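Unit 2: Release Faults in Disposal Tasks
Instructor: Genalyn Aquino

Reading: Grelar Laboratory Manual, section on grip release. Bring the Orkeck fault log to the session.

The fault under review occurred during bottle disposal on the Paju humanoid. The controller issued the open command at step 256 and recorded the release as complete. The finger encoders did not confirm movement until step 514. During that interval the arm began its return path with the bottle still in the grip, and the operator pressed the emergency stop.
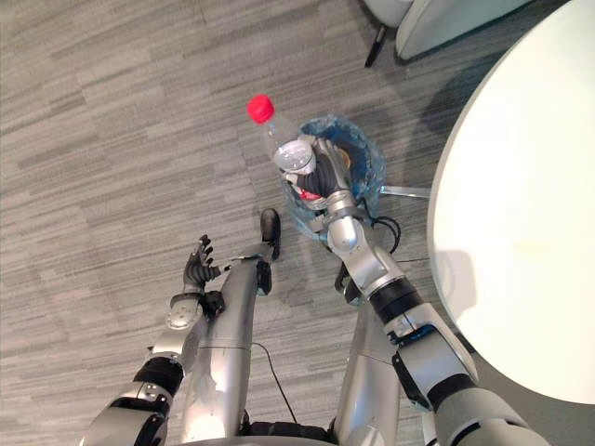
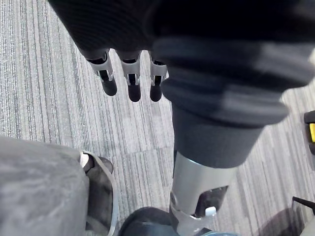 Figure 2.1. Bottle held above the lined wastebasket (first view); fingers of a robotic hand above the carpet (second view).

The log entry carries code 99, which the Flallotier software classes as a warning. A warning does not halt motion. Students should consider whether that classification is acceptable when people may be within reach of the arm.

Required for the September submission:
State which signal the controller treated as proof of release.
Propose an interlock that holds the arm until the encoders report open fingers.
Specify the timeout and the safe state that follows it.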